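Hand-teaching group, notes from our catch-up, 20 October 2024

Yes, a Sunday, sorry all. Torquil Laing was in the chair, Melur Purba dialled in from Cokstead, and I took the notes (so blame me for the spelling).

Last time's notes were agreed, apart from Melur wanting "clumsy" taken out of the bit on her folding runs. Done!

Recordings. We've now got 305 good takes of the book task towards the 700 we promised Lorier. Torquil threw out 16 from the last batch, mostly ones where the tags got turned away and the tracking went off for a second or two. I asked if we could keep them for practice runs and he said fine, in their own folder.

Remote control. Melur has been driving the Hinen arm from her desk and the lag is still a pain. She did 11 goes at picking up a paperback and says by hand is so much quicker that she'd do all the showing that way and save the remote kit for fixing mistakes. Torquil isn't sure. We went round this for ages and left it open.

Book task, both grippers:
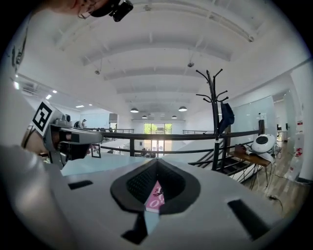
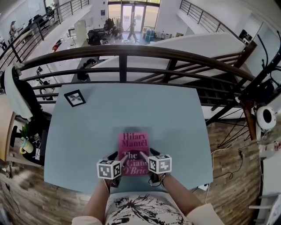 Next was how much we vary the books, which took up most of the second half. Melur wants hardbacks and floppy magazines in before we go any further. I'd like more covers first, as the pink Hilary Mantel on the pale blue table is about as easy to spot as a book can be, and Gkikas will be testing on dull brown ones. Torquil is bringing a box from home.

To do: me, sort the folders. Melur, write up the lag. Torquil, books, and ring Lorier about the May date.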